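Posted in: Games & Consoles > Screen Time, Saves and Settings

How do I cut my playing hours down without losing my place in a long game?

I'm 27 and I've been playing the same farming and trading game, Plokdale, since it came out of early access. It started as an hour after dinner. Now I sit down at 7 p.m. and the next time I look up it is past midnight. I still get to work and pay my bills, but I've stopped cooking real meals and I haven't been to my Tuesday bowling league since March.

I don't want to quit. The game relaxes me more than anything else does, and I have a town I'm proud of. The problem is that Plokdale only saves at the end of an in-game week, so if I stop in the middle I lose whatever I did. That's usually the excuse I use for playing one more week, and then one more after that.

I tried the timer on my phone and I just swipe it away. I tried uninstalling, and I had it back on the same night. I play on PC with a controller, if that matters. Has anyone found a way to stick to a couple of hours on work nights? I'd also like to know if there is any way to save in the middle of a week. The menu doesn't show one.

Answer 1 (marked helpful)

There is a mid-week save, but it's off by default. Go to Options, then Gameplay, then scroll all the way to the bottom past the weather settings. Turn on "Suspend on exit." When you quit to the title screen the game writes a temporary file and picks up from the same minute next time. It deletes the file once you load it, so you can't use it to undo bad trades. If you don't see the option, your copy needs updating.

Two warnings. It doesn't work while you're inside the Lockwood mine, so leave the mine before you quit. And if you use cloud saves, wait for the sync icon to stop before you shut the computer down. I lost a whole harvest that way.

As for the hours, I had the same trouble and what helped me was changing when I played. I used to start right after work, hungry, and dinner turned into chips at the desk. Now I eat first, wash the dishes, and start at 8:30. I have to be in bed at 11 anyway, so that leaves more than 2 hours and I don't feel cheated. I also write down one thing I want to get done before I start, like "finish the west fence" or "sell the wool." When it's done I quit to the title screen and look at the clock. Some nights I go back in. Most nights I don't.

The phone timer never worked for me either. A cheap kitchen timer on the other side of the room did, since I have to stand up to shut it off. Once I'm standing I usually notice that my back hurts.

For the bowling, tell somebody on the team you're coming. It's harder to skip when another person is saving you a spot.

Answer 2

Just play something shorter. Plokdale is built to keep you going, and so is everything else that studio makes. I switched to racing games, 4 races and I'm done. Corkavby Rally is good and goes on sale a lot. It runs fine on an old PC if you turn the shadows down.

Answer 3

The suspend option in the first answer is right, but on the Prollton map it used to drop your hired workers when you reloaded. I don't know if that's been fixed. Check your worker list the first time you use it, and keep an ordinary end-of-week save from before you turned it on.

I'd also say don't try to fix every night at once. I picked two nights a week with no games at all and left the others alone. The first couple of weeks were dull. I didn't know what to do with myself and mostly went to bed early. After that I started going out on those nights, to a class and then to a friend's place, and the other nights got shorter without much effort. I was tired and wanted to sleep.

If you find you can't keep to any limit and it's making you miserable, talk to your doctor about it. They've heard it before and it's a normal thing to bring up.

One small thing on the controller. If yours is set to wake the PC, turn that off in the device settings. I kept bumping mine at bedtime, the screen would light up, and I'd sit down "for a minute."

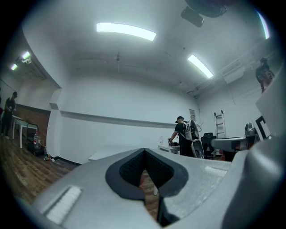
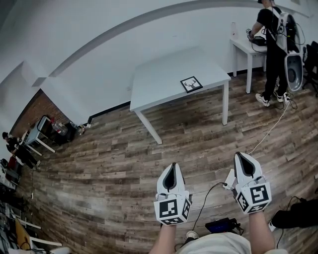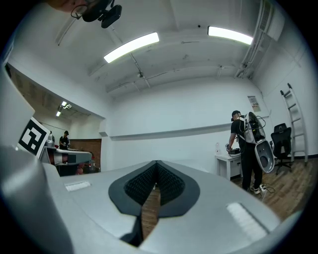
Hand-held grippers, three views from the same place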